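Nachtzug oder Flug nach Bukarest im Mai?

Karkarov
Wir wollen im Mai mit zwei Kindern von Wien nach Bukarest. Der Flug kostet 389 Euro für alle, das Schlafwagenabteil 209.

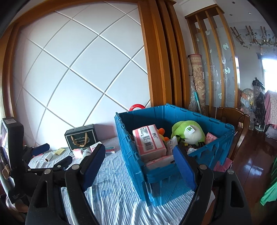
Gepäck haben wir eher viel. Lohnt sich der Zug?

Silviu Vlad
Ja, wenn ihr die Zeit habt. Früh buchen – die Abteile sind schnell weg. Bei uns kam er 40 Minuten zu spät an.

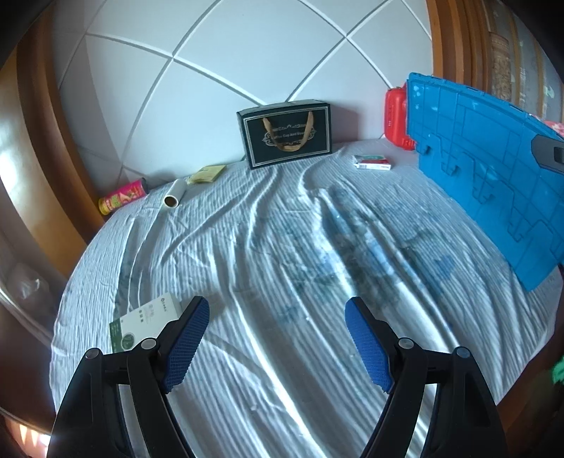

Wasser und Essen mitnehmen, auf einen Speisewagen würde ich mich nicht verlassen.

Octavian Onu
Flug. Einmal Zug gefahren, kein Auge zugemacht.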